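Storing magazines: upright or flat?

damir_d
2022-09-03
Final clear-out before we move to Tunstall. I've got 386 magazines, mostly Chinese SF, and my partner has asked whether they "all have to come". They do. Do you keep yours standing or lying down?

plodo_reader
Flat. Always flat. Stand them up and the spines curl like old sandwiches.

Eruvell
Rubbish, sorry. Flat means the one you want is at the bottom. Upright and packed snugly, mine haven't moved since June.

plodo_reader
Haven't moved because you can't get them out.

Joar Sjöberg
Upright in a plastic basket, for anything I'm still reading. I sorted the Science Fiction World (科幻世界) pile on the low table last night and it went in the orange one from the bathroom. A magazine stands taller than the rim, so you can see the title without digging.

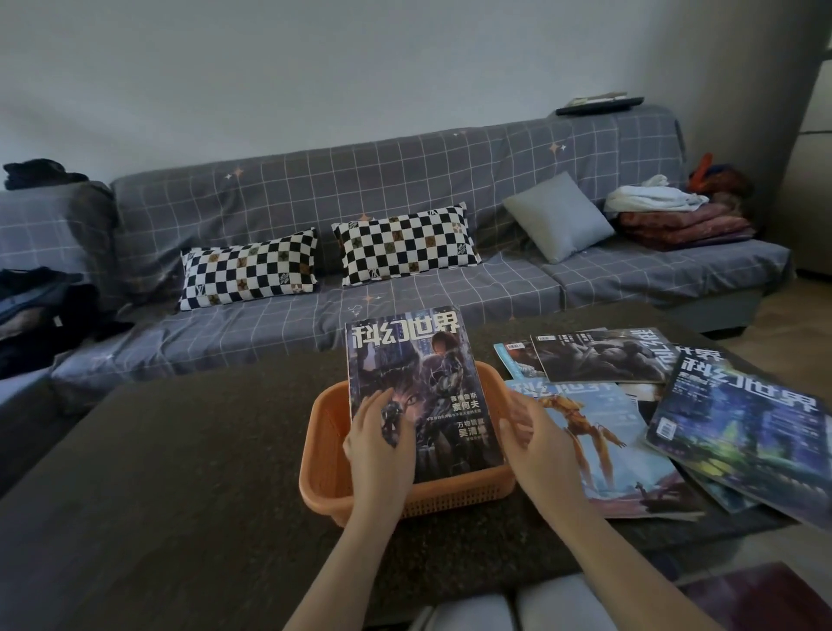 The trouble is the first few. With nothing to lean on they slide down and sulk, so I put a hardback in behind them until there's enough to hold each other up. Long-term stuff goes flat in a box — Plodo can have that one.

Eruvell
A bathroom basket. And you lecture us about acid-free sleeves.

Joar Sjöberg
It has holes. They can breathe.

damir_d
Going with baskets. Where does the shampoo live now?

Joar Sjöberg
Under discussion.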